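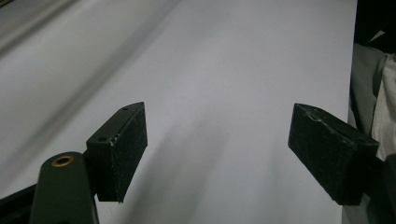

Woldemariam runs its grasping work on hand-held grippers, two to a station, and the upkeep of them falls to Hayley Blackburn. She has charge of the Manex station, a plain white work surface at which an operator holds a gripper in each hand and handles small household items for the length of a shift. In an interview for the technical services bulletin, she set out how the station is prepared, what wears, and what she would like operators to stop doing.

Her day begins before the operators arrive. The grippers are laid side by side and each is opened and closed by hand with no load. "I am feeling for a stiff spot," she said. "If the fingers move freely all the way through, I go on to the pads. If they don't, that gripper stays on my bench until I know which joint it is."

The joints take up the larger part of her time. Each finger is carried on black linkage arms, and the pivot points are lined with small brass inserts. The arms themselves seldom give trouble. The inserts, in her account, are where play first shows, and play at a pivot is felt at the fingertip as a slight sideways rock. "You can hold a big object perfectly well with a worn pivot," she said. "Pick up something thin and it turns in your grip, and the operator squeezes harder to make up for it. Then you have two problems."

She does not oil the pivots. An earlier set of instructions called for a light oil each week, and that line has been struck out. Oil found its way on to the pads and picked up lint from whatever cloth was near the station. The present instruction is to wipe each joint with a dry brush and to replace an insert once the rock can be felt.

The pads have a record sheet of their own. They are matt black blocks with a fine grain to the face, fixed to the fingers by screws, and they are changed in pairs. The last pair removed from the left-hand gripper had completed 1,882 grasps. Ms Blackburn does not treat that figure as a limit. She looks at the edges first, where nicks appear, and then at the face, which goes smooth in patches. A chipped edge on its own is noted on the sheet and left alone. A smooth face is not.

Dust is the more common complaint. "The grain that gives you the grip is the same grain that holds the dirt," she said. She cleans the faces with a damp lint-free cloth and leaves them for 15 minutes before use. Solvent is not permitted at the station – a trial with one brand of wipe left the faces slippery for a whole Saturday session, and the work had to be repeated.

Alignment is checked last. The fingers are brought together slowly over the white surface, where a gap between the pads is easy to see. If one pad meets the other at a slant, the screws are loosened, the fingers are closed on a flat gauge, and the screws are tightened again with the gauge in place. Ms Blackburn asks that both screws be turned a little at a time. Tightening one fully before starting the other pulls the block round, and the check has to be done afresh.

Once the gauge is out, she makes a trial grasp with a real object. She prefers a small plastic clip held upright by its sides. The rounded outline touches the pads over a small area, so any slant will tip the clip, and the colour stands out well against the fingers.

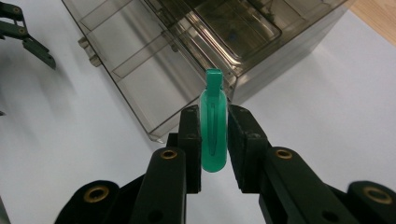

Operators, according to one of them, would sooner have the trial done with the heaviest item on the list, on the grounds that a light clip says very little about whether the fingers will hold by the end of an afternoon. Ms Blackburn accepts the point in part. She has added a second grasp to the check, using a filled storage box lid, but has kept the clip as the first. "Weight tells me about the pads," she said. "The clip tells me about everything behind them."

The spare parts are supplied by Trusum, and the record sheets are kept in Ukenik, the stores system used across the department. She enters each change on the day it is made, with the side, the part and the reason. Two entries for the same joint within a month are enough for her to take the whole arm off and examine it.

Asked what operators could do to help, she named the way the grippers are put down. They should be rested flat, with the fingers open and clear of any fabric. Sleeves and cloths laid beside the work surface shed fibres, and she has drawn more than one thread out of a pivot with tweezers. She would also like to be told at once when a gripper has been dropped, however slight the knock. "I would sooner check a sound one than miss a bent one," she said.

A revised check card for the Manex station will be issued in September. It will carry the dry-brush instruction and both trial grasps, and will replace the card now fixed to the inside of the stores cupboard door.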